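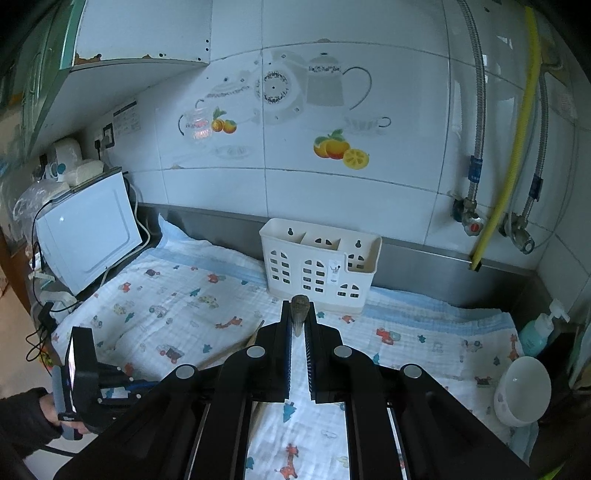 Hand-held grippers in use at a kitchen counter, where operators demonstrate the handling of chopsticks and other utensils.

Kedton Project Records Household Tasks by Hand
October
By Doina Dumitrescu

The Kedton research office has announced that its household handling project has passed 2364 recorded demonstrations, all of them made by people holding the gripper themselves. The project, carried out with the engineering firm Jaseo, is intended to give robot arms a working knowledge of small kitchen tasks. Chopsticks and the holders they are stored in are the subject of the present round of work.

Under this method, the operator takes a gripper in each hand and performs the task at an ordinary counter. Each gripper has a camera mounted on it, and the movement of the fingers is recorded together with the view. The recordings are later used to train a control program for a pair of robot arms fitted with fingers of the same shape. No robot arm is needed in the kitchen during recording.

"We ask our operators to work at the speed the tool allows, which is slower than the speed of the bare hand," said Bo-ram Yeom, who directs the project. "A person who has set tables for thirty years still needs two or three days before the motion looks settled."

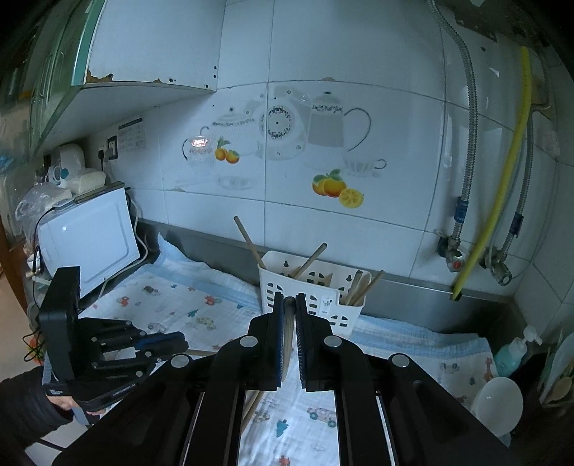 Chopsticks were selected after a first round of trials with cups and bowls. They are thin, they roll, and they look nearly alike from end to end, so that a small error in the angle of the fingers can result in a missed grasp. The task sheet issued to operators covers picking up a single stick from a cloth, turning it upright, passing it from one gripper to the other and placing it in a holder. Operators are free to choose which hand begins.

The project office has asked that recordings be made in kitchens as they are normally kept. Patterned cloths, decorated tiles and appliances are left in place. According to Despina Živković, who reviews the recordings for Jaseo, programs trained only at a bare laboratory bench performed poorly when the same task was moved to a furnished room.

Ms. Živković's group examines each recording before it is accepted. Recordings are set aside if the view is blocked for a long period or if the operator stops partway through the task. Dropped sticks are kept, provided that the operator picks them up again – the office regards a recovered mistake as useful material.
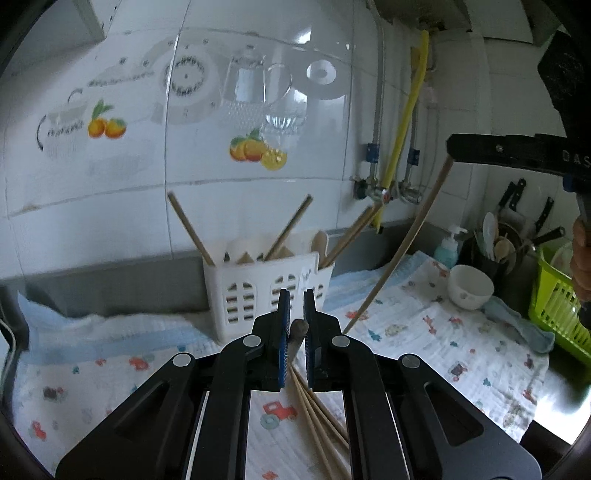 A second task sheet, issued this fall, adds the handling of several sticks together. Operators are asked to close the fingers on a bundle and to keep the sticks aligned while the other hand works. Nhi Phùng, who trains new operators, said that bundles call for a different habit of the wrist and that most people find them harder than single sticks. Her training course has been extended by one afternoon to allow for additional practice.

The office also conducted a short comparison with remote control, in which the operator sat at a desk and moved the robot arms from a distance. Remote control remains in use for checking finished programs, but hand-held recording will continue as the main method for the kitchen tasks.

The project expects to reach 3000 accepted demonstrations before the present round closes. Tests on the robot arms will then be held at the Jaseo workshop, beginning with the single-stick task. Persons wishing to serve as operators may apply in writing to the Kedton research office. Previous experience with robots is not required.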